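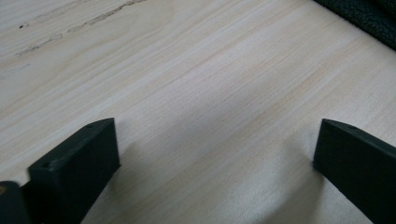

*Wrist view over the table, fingers open.*

I have been staring at wood grain for most of September and I'm having a great time. The reason is a little module I've been calling Mernska, which takes the wrist camera stream and tries to answer one question: how far did the gripper just move, sideways, over the table? No markers, no overhead camera, just whatever texture is on the surface.

My first version was plain feature matching and it was hopeless on pale wood. The detector loved the fingers! Crisp black edges, little round holes – of course it did. And the fingers never move relative to the camera, so the solver kept reporting, very confidently, that we were standing still.

So step one was a mask. I drew it by hand for the fingers and the bit of housing in the lower left corner, then padded it by 16 pixels. Step two was the shadow, which I hadn't thought about at all until Delali Akolgo looked at my residual plots and asked why the bottom middle was always worse. The shadow travels with the gripper too, but softly, so a hard mask throws away good grain. Now each patch gets normalized for local brightness before matching, and the grain under the shadow comes through fine.

The part I'm still chewing on is direction. Grain is lovely texture across the lines and nearly useless along them. Slide with the grain and one patch looks a lot like the next. The streaks and that tiny speck toward the upper left are gold for this (I have grown very fond of the speck). Where there's nothing like that, I now let the covariance stretch out along the grain and leave it to the arm's joint readings to pin down the rest. That one change was maybe forty lines and it made the whole thing feel sane.

I replayed 1000 frames from the log last night. 755 gave a solid fix in both directions, 182 only across the grain, and the remaining ones got rejected. I'll take it!

Next up is getting rid of the hand-drawn mask. Ro-un So thinks I can render it from the gripper model, and I want to try that before I touch anything else. The config format needs a cleanup as well, it still has two settings that do the same thing.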